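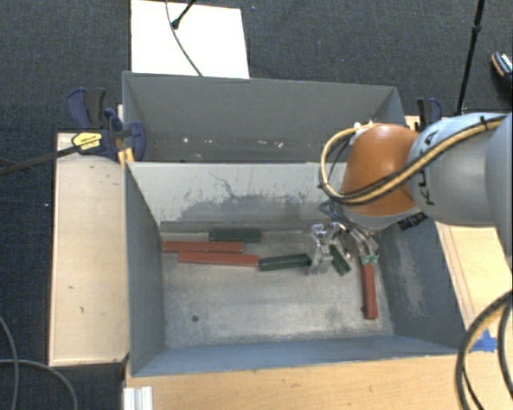
Is a $234 dehumidifier worth it for a damp spare room?

Lorna Halliday
We're in Forsyth, brick place, and the back bedroom smells musty from June on. The bloke at the shop wants to sell me a Funon for $234 and reckons it'll fix mould "for good". I find that hard to swallow. Room is small, one window, humidity gauge says 80 most mornings. Has anyone had one longer than a season?

gumleaf_pete
Got one. Works ok. Noisy.

Mrs Orura
I'd be wary of "for good" too. A dehumidifier takes water out of the air, but if it's coming up through the floor or in from a blocked gutter you'll be emptying the tank forever. Check outside first. Ours was a cracked downpipe – $200 to fix, after a damp-proofing firm had quoted us 800 for something I still don't understand.

If the outside is sound, tape a square of foil to the wall overnight. Moisture on the room side points to condensation, and a machine may help with that. So may opening the window for ten minutes after breakfast, which costs nothing. I wouldn't trust the gauge much either, mine disagrees with my neighbour's by a fair bit. Keep the receipt.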